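Chapter 4
Planning a Small Collection

Before you cut a single piece of felt or thread a single bead, it is worth sitting down with a cup of something warm and asking what your pieces are going to have in common. A collection is a family. The brooches, earrings and pendants in it needn't look alike, any more than cousins do, but a person picking up two of them at a craft fair ought to feel that they came from the same kitchen table (and in the early days it very often is a kitchen table, with the toast crumbs pushed to one side).

In the last chapter you filled a sketchbook with loose drawings, and I hope you enjoyed it, because now we have to be a little stricter with ourselves. Go back through those pages and mark the drawings you keep returning to. You may find a shape that turns up again and again, perhaps a leaf or a teapot or the curve of a bird's back. Hold on to it. It will do a great deal of work for you later on, when you are tired and can't think what the ninth piece should be.

The maker Ayman Zaki, whose label Soditari appears several times in this book, began with a range of 11 brooches, all drawn from the boats he remembered from childhood holidays. He called it Fluvus. By his own account he had wanted to make far more, and had a long list pinned up over his desk, but he ran out of January before he ran out of boats! The smaller range turned out to suit him very well. He could lay every piece on one tray and see at once which of them looked lonely, and two were redrawn before he let anyone buy them.

Said Berrada went about things quite differently. His Shehata pendants grew one at a time over several years, and he only thought of them as a collection when a shop asked him for a name to put on the card. There is nothing wrong with working this way, and plenty of good makers do, but he will cheerfully tell you that he had to remake the earliest pieces so that the cords and fastenings matched the later ones. You will read his own notes on this in section 4.3, together with a page from his order book, where the price of one pendant has been crossed out and rewritten so many times that it is hard to say what anybody paid for it.

For your own first collection I suggest 10 pieces or fewer. Choose your colours early — four is plenty — and paint a small swatch of each inside the cover of your sketchbook, where you will see it every time you sit down. Then draw each piece at its real size. Beginners nearly always draw too large, and a brooch that looks charming across half a page can be a sad, fiddly thing once it has been shrunk to fit a lapel.

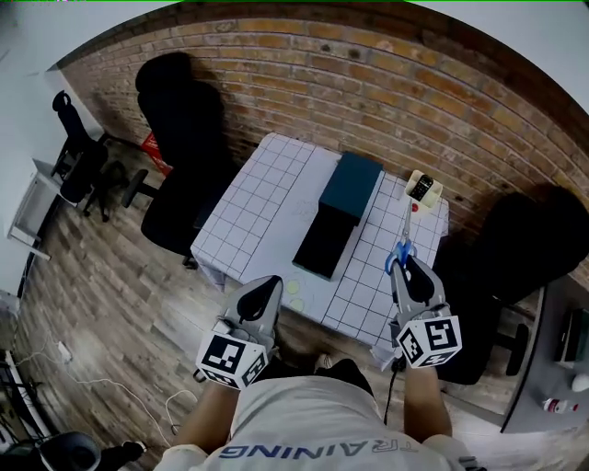
Fig. 4.1 Scissors with blue handles, held over a table covered with a gridded sheet.

When the drawings are done, make each one up in plain card and wear it for an afternoon. Does it catch on your scarf? Does it tip forward? Write the answers beside the drawing, however dull they seem, and date the page. You will be glad of them in Chapter 5, when we come to backs, pins and hooks.

In this chapter

4.1 Finding a theme in your sketchbook
4.2 Choosing and keeping to a palette
4.3 Two makers at work: Fluvus and Shehata
4.4 From drawing to card pattern
4.5 Exercises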